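Desk Tidying: The Gallery
Posted Tue 17 August by Vesna Stojanović

I have never believed in desk organizers. You buy one, you feel good for an afternoon, and by November the same junk is back with a cup in the middle of it. Villads Hedegaard disagrees, and he kept after me about it until I agreed to try his method on the study table and put the results up.

His method is the one from the Tronau newsletter: everything you write with goes in one holder, everything you read goes in one stack, and the rest has to justify itself. The newsletter claims 339 readers have stuck with it. I'd like to meet them.
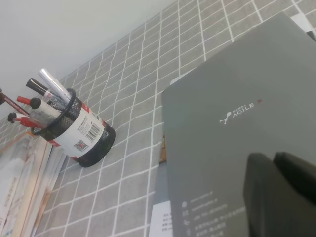 I will say the mesh kind is better than the solid plastic kind, if only because you can see the lint collecting at the bottom. What I don't accept is that pens need "zoning." Villads wanted markers separate from ballpoints. That means two cups, and two cups is how you end up with four. I also don't see why anyone leaves the store label on, but I'm told it peels off cleaner if you wait. We'll see.

The stack is a harder sell. Books lying flat on a table become part of the table. My last one, at the Ocampo Street apartment, sat there so long I bought a second copy of something that was in it.
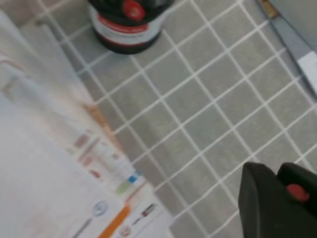 Black container, white band, red stripe. Gray squares underneath, large white paper item still waiting for a decision.

Villads has asked for a follow-up with the shelves. He has priced a set from Steta at 151, before delivery, and I have told him what I think of that.

Comments are open until the next gallery goes up.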